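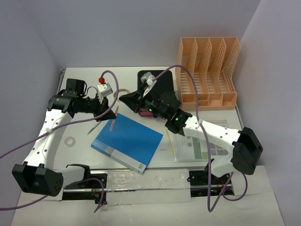 Fig. 1. White tabletop with a pale gray back wall.

Search course pages... Go

Unit 6: Reflectance and glare in small work areas
Notes by Rianne Prins, Brorkbridge

Illuminance describes the light arriving at a surface. Luminance describes the light leaving it toward the eye. A lux meter laid on a desk records only the first, so a desk can meet its target value and still be tiring to read at.

Reflected light has two components. The diffuse component leaves in all directions and carries the color of the surface. The specular component leaves near the mirror angle and carries the color of the lamp. Most paints and laminates show both -- the proportion changes with finish and with viewing angle.

Veiling reflections lower contrast by adding specular light to the task. A matte finish spreads this light over a wider patch and lowers its peak, but does not remove it. In Fig. 2 the bright patch at the center of the white surface shows the grain as thin wavy streaks, while toward the left and top edges the grain is lost and the tone is even.

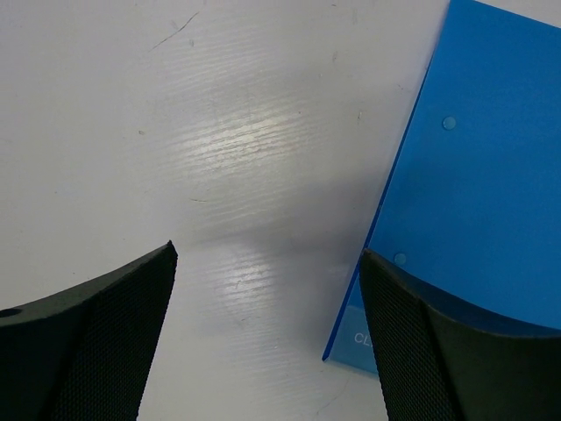
Lamp position should be settled before lamp output. Move the source out of the mirror zone first, then dim if needed. Fine texture is a useful check on site: on the tabletop the streaks gather into two brighter bands with a gray zone between them, and a survey should log such bands separately. Changing the lamp to 3000 K alters the tint of a highlight and leaves its location alone.

Reading for next session: Boutros, course reader, section 2.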